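Geum Wall

The Geum Wall is a painted mural on the north side of a former feed warehouse in the Rument district of Hoter. It shows a row of yellow five-petaled flowers on a dark green ground. The mural is often called the oldest outdoor painting in the city, a claim that rests mostly on a tourist leaflet and has never been well supported.

Origin

The usual story is that dock workers painted the wall in a single night in June, as a protest against the closing of the Skalon ferry. No newspaper of the period mentions this. The wall is 88 feet long and 28 feet high, and it is hard to see how it could have been covered in one night without scaffolding. City permit records list a paid job lasting 40 days, ordered by the warehouse owner.
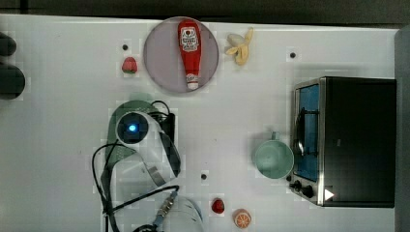
Tabletop with a ketchup bottle on a plate, a banana and a strawberry.

The protest reading seems to have come later. Its supporters point to the flowers, which they count as one for each lost ferry job. The payroll of the Skalon line has not survived, so the match can't be checked – and at least two of the flowers were added during a repair.

Design and paint

The flowers are flat, with no shading, and were probably laid out with a cut stencil. Local guidebooks describe the green as a secret mix. Paint samples taken before the last repair showed ordinary exterior house paint in three layers, the lowest of them badly chalked.
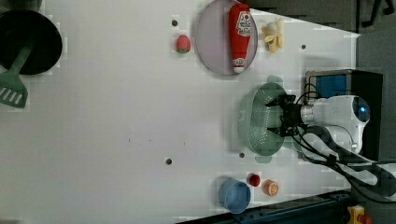
The bottom layer covers only the left half of the wall. This may mean that the mural began as a smaller work and was extended, or simply that the right half was scraped down to the brick at some point. The permit records don't settle the question.

Repair and dispute

The city approved a full repainting on Wednesday, October 16, 2013. A petition against it drew 223 signatures, though many signers gave addresses outside Hoter. Opponents said a repainted wall would be a copy. The city called the work "restoration," a generous word for a job in which most of the old surface was covered over. 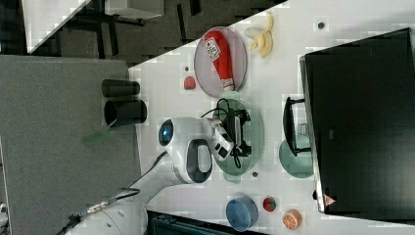

White robot arm with its gripper over a pale green plate.

Since the repainting, the yellow has faded faster than the green. The contractor blamed road salt, which doesn't explain why the highest flowers have faded as much as the lowest.

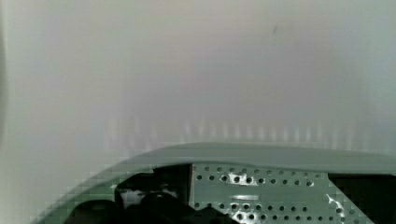
Reputation

The mural appears on postcards and on the sign at the Rument bus station, where the flowers have six petals. Claims that it inspired later wall paintings in Skalon are common but vague, and none of the painters there is known to have said so. A plaque at the site still gives the one-night story as fact.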